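Kitchen supply firm moves table clearing to robot arms at Trernach site

November 2020

Zusis, the catering company that runs staff restaurants for several employers in the region, has put robot arms to work at its Trernach site, and the people who used to do the same jobs by hand have been moved to new duties. The company says no one was let go. Staff agree, though some of them say the new work is taking longer to get used to than they were told it would.

The Trernach kitchen serves 1255 meals on a normal working day. Until April the tables and returned trays were cleared entirely by hand, in three shifts. Clearing is the part of the job that Zusis has always had trouble filling. Turnover in the clearing team was higher than in any other part of the business, and sore wrists and shoulders were the most common complaint on the sick leave forms.

The arms were put together by Mulalex, an engineering firm that until now had worked mainly for packaging plants. Each one has a two-fingered gripper with a small camera mounted close to it. The arm is there to pick up what people leave behind: cups, plates, bottles, bits of food. Large items were working well within weeks, according to the company. Small ones were harder. A gripper that can hold a plate firmly enough to lift it will easily crush a piece of fruit, and one that is gentle enough for fruit may let a wet cup slip.

For that reason much of the work at Trernach still goes on at practice tables in a side room next to the kitchen. Staff lay out things of the kind that come back on trays and the arm is run at them over and over, from different sides.
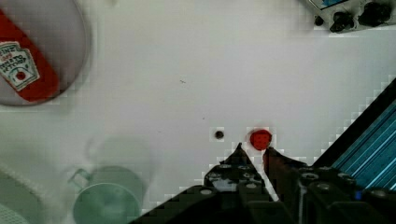 Five members of the old clearing team now work in that room. Their job title is table operator. They set out the items, start each run, stop the arm when it goes wrong and write down what happened. They were given two weeks of training by Mulalex, part of it on the machine and part of it in a classroom. Pay for the post is one grade above the old one.

The operators who spoke about the change had mixed views. Most said they were glad to be off their feet for part of the day and out of the steam from the dishwashers. One said her shoulder had not bothered her since the summer. Another said he missed the company of the dining room, where he had known many of the regular diners by sight, and that a full day spent watching a gripper close on small objects was tiring in its own way. He has asked to split his week between the practice room and the serving counter, and Zusis has agreed to that.

The rest of the clearing team has gone to food preparation, the counter and deliveries. A few people took the chance to change their hours. The late shift, which used to need a full crew, now runs with two people and the arms - one person at the tray return and one at the dishwashers. That has raised a question about breaks. With only two people on the floor, one of them is alone whenever the other goes to eat. Staff raised this in the first month, and a person from the counter now comes over to cover the gap. It is not yet written into the shift plan, and the employees want it to be.

Speed has been another sore point. The arms work at a steady pace and do not slow down toward the end of a shift, and the people beside them felt pushed to keep up. The first setting was lowered after complaints. Staff at the tray return can now pause the arm with a foot pedal at any time, and Zusis has said in writing that pauses will not be counted against anyone.

There is also the matter of the cameras. The ones on the arms point down at the table and the gripper, but they do pick up hands when someone reaches in. Employees asked what was kept and who could look at it. Under the rules now posted by the door, recordings from the practice room may be used by Mulalex to improve the gripper, and may not be used by managers to judge how a person works. Recordings from the dining room are deleted at the end of each day.

Zusis counted 1719 stops in the first full month of use, a stop being any time the arm halted and a person had to step in. In the most recent month there were 769. The company calls this good progress. The operators say the number is fair but leaves out the short pauses in which the arm tries a second or third time by itself, and those are what hold up the line at noon.

Cutlery is still sorted by hand, and so is broken glass, which the arms are not permitted to touch. Spills are also wiped up by staff.

Matsuda, a smaller kitchen that Zusis runs across town, was due to get the same equipment this fall. The plan has been put back. The dining room there is narrow and the arms would stand closer to the diners than the company's own safety rules allow, so the tray return has to be moved first. Employees at Matsuda have been offered visits to Trernach to see the work and talk to the people doing it before anything is installed. The first group has already been.

Zusis has put aside 1000 hours of paid training for the two sites over the coming year. Most of it will go to people who have not yet worked with the arms, including counter staff who cover for breaks. The remaining hours are meant for operators who want to learn basic repairs, such as changing worn finger pads and resetting the arm after a fault. At present those jobs wait for a Mulalex technician, who comes to Trernach twice a week.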